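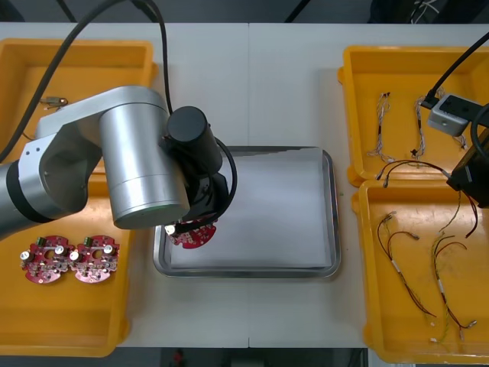 Tuvar council extends small electronics drop-off program

12/03/2025
By Joni Nurmi

Tuvar residents will be able to leave broken household electronics at the Antoniadis Street depot six days a week from next month, after council voted to extend a collection program that had been limited to Saturday mornings.

The decision follows a review of the depot's first full year. Council staff reported that 600 households used the service in that time, well above the number allowed for in the original budget. Queues on Saturday mornings had regularly reached the street, and neighbouring businesses had asked for the hours to be spread across the week.

Under the new arrangement, the depot will open from Monday to Saturday. Residents may bring in kettles, toasters, radios, printers, cordless tools, game consoles and similar items at no charge. Large appliances such as refrigerators, washing machines and dryers will continue to be handled through the kerbside booking service.
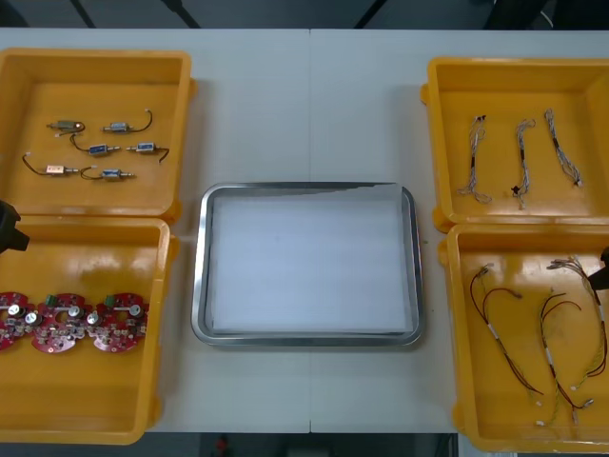 Council has set aside a further $158,000 for the program, to cover staff hours, an additional storage cage and a new sealed area for vehicles waiting to unload. The money will come from the waste reserve, and no change to the annual garbage charge is proposed this year.

The motion passed after a short debate. Councillors from the northern ward asked that a second drop-off point be considered at Stolach, where residents face a drive of 54 kilometres each way to use the depot. Staff were directed to report on the cost of a monthly visiting service and to return with options in October.

A written submission from the Stolach Progress Association supported the idea of a visiting service and offered the use of the hall car park. The association noted that many older residents in the district do not drive and have been storing unwanted items in sheds and garages.

Batteries will remain subject to separate rules. Loose batteries must be taped at the terminals and handed to a staff member on arrival. Swollen or damaged batteries should not be placed in a vehicle with other goods, and residents are asked to telephone the depot before travelling with them. Two small fires in collection trucks last year were traced to batteries placed in household bins.

Items in working order may be set aside for the Pridier Road reuse shop, which sells tested goods to the public on Fridays. Residents who do not wish an item to be resold should say so when they drop it off. Council advises owners of computers, tablets and telephones to remove personal information beforehand, as depot staff are not able to do this on their behalf.

Commercial loads will not be accepted under the free program. Small businesses may bring in up to 50 kilograms per visit at the standard fee and must register at the gate.

The revised hours will be posted at the depot and the Tuvar library. Printed copies of the list of accepted items can be requested at the council service counter.

Get local news in your inbox. Sign up for our free weekly newsletter. You can unsubscribe at any time.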